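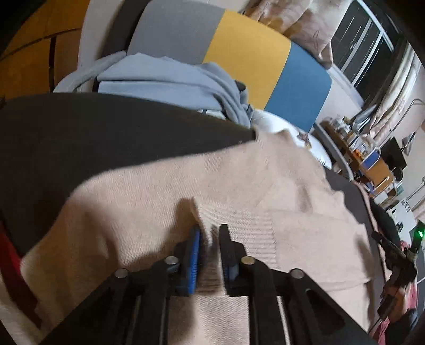
Gisela Petersen asked whether a ribbed knit blanket can go on a bed that is made and unmade every day, or whether it has to be kept for the guest room. The Irnby may be used daily. It is one of the lighter pieces in the Mägi household range and was developed for beds where several layers are kept in use at once.

Irnby Ribbed Knit Blanket
Item 3870
Color: Pale Pink

Product information

The Irnby is a knit blanket with a fine rib across its full surface. It is intended as a top or middle layer and drapes in soft folds when it is not tucked in. Pale pink is the standard color and is held in stock throughout the year. The blanket combines well with dark gray and white bedding.

Customers who prefer a flat, smooth surface are directed to the Amia blanket, listed separately. The Amia is the heavier of the two and is generally placed beneath the Irnby. The two blankets may be ordered together or singly.

Composition: cotton and acrylic blend
Sizes: Single, Double
Edge finish: plain knit hem
Sold in: cotton storage bag
Minimum order for institutions: 12 pieces

Use on the bed

The blanket should be laid with the ribs running from head to foot. When it is placed over a smooth blanket it may shift during the night, and a fold of the lower edge may be tucked under the mattress. The knit should not be pulled tight at the corners. Repeated stretching in one direction will widen the ribs and leave the edge uneven.

To straighten the blanket, take the fabric in a broad fold and lift it before moving it across the bed. Rings, bracelets and open zippers should be kept clear of the knit. A pulled loop should be eased back to the reverse side with a blunt needle and must not be cut.

Washing and drying

Wash at 40 degrees Celsius on a gentle cycle, with similar colors. Red and dark gray textiles should be washed separately from the pale pink blanket until they have been laundered several times. Hooded sweatshirts and other garments with drawstrings should also be left out of the load.

Do not bleach. Dry flat where possible. Tumble drying on low heat is permitted, though a slight loss of length, some 2 percent, should be expected after the first cycle. Ironing is not required.

Storage

Fold the blanket loosely and place it in the bag supplied. Hanging storage is not recommended for any knit in the range. Blankets stored over the summer should be aired before use in August or September.

Ordering

The Irnby is supplied through the Droltelia bedding catalog and by direct order from Mägi. Fabric samples are available on request in all current colors. Institutional orders are handled by Gert Nkuna, Household Textiles, to whom questions on delivery and replacement pieces should also be addressed. Please quote the item number in all correspondence.

Related items: Amia Smooth Blanket; Irnby Pillow Cover; Cotton Storage Bag, Large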